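Looking after wooden trays

A wooden serving tray will last for years if it is kept dry and fed now and then with oil. Most of the damage we see comes from the washing-up bowl. Don't soak a tray or put it in the dishwasher. Wipe it with a well-wrung cloth and a drop of washing-up liquid, go over it again with clean water, then dry it at once with a tea towel and stand it on its edge overnight.

Crumbs and sugar collect where the rim meets the base. An old soft toothbrush gets them out. Work along the grain and tip the tray over the sink as you go.

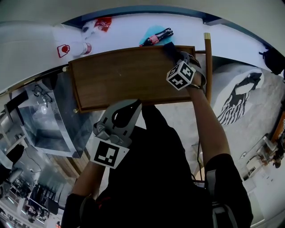
A raised-rim tray with brass at the corners.

Brass fittings need a little care. Put masking tape on the wood round each one before you polish, or the paste will leave a grey mark in the grain. Rub with a dry cloth and a small dab of polish, buff, and peel off the tape. If the brass is lacquered, leave the polish in the cupboard and just wipe it.

For white rings left by hot cups, try a thin smear of plain mayonnaise left on for an hour. Older rings may need fine wire wool and wax, used lightly.

Oil bare wood twice a year. We use Droleck tray oil, which takes about 7 hours to dry in a warm kitchen. Varnished trays don't need it. Lay used oily rags out flat outdoors to dry before they go in the bin, as they can catch fire if left in a heap.

Next: cleaning cork mats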